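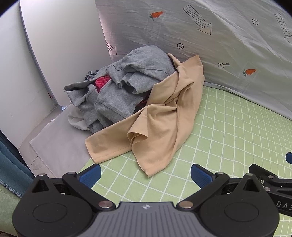
Page 2 of 3

Print this thread | E-mail this thread

vmahuika
June 2026
Hello all, and thank you for the kind welcome! Clothes heap is up top, grey knit with the beige thing draped over it, and I've been trying the Guronach hand-held on it with the blue textured pads. I am so pleased with them (my old smooth ones slid off knit something awful). In 70 grabs I lost 3, mostly at the hems.

Colton G.
Lovely numbers, Vaughan, but I'd be careful. A thick hem is the easy part for me! Try that frosted bag with the little zip slider and see how the pads like it. My Dunstan fingers are narrower and I'd still pick them for plastic.

aniko_p
I disagree with Colton, sorry! I ran narrow fingers all through May and they kept poking into sleeves and coming up with two garments at once. Wide pads, slower close, much happier. The grid cloth underneath is a nice touch, by the way, I may steal that.

Colton G.
Fair enough, Anikó, but were you closing at 44 like the rest of us? Mine never doubled up at that setting.

aniko_p
I was, and they did. We may have to differ on this one, my friend.

vmahuika
I'll do the bag next and post the log tonight.

Print this thread | E-mail this thread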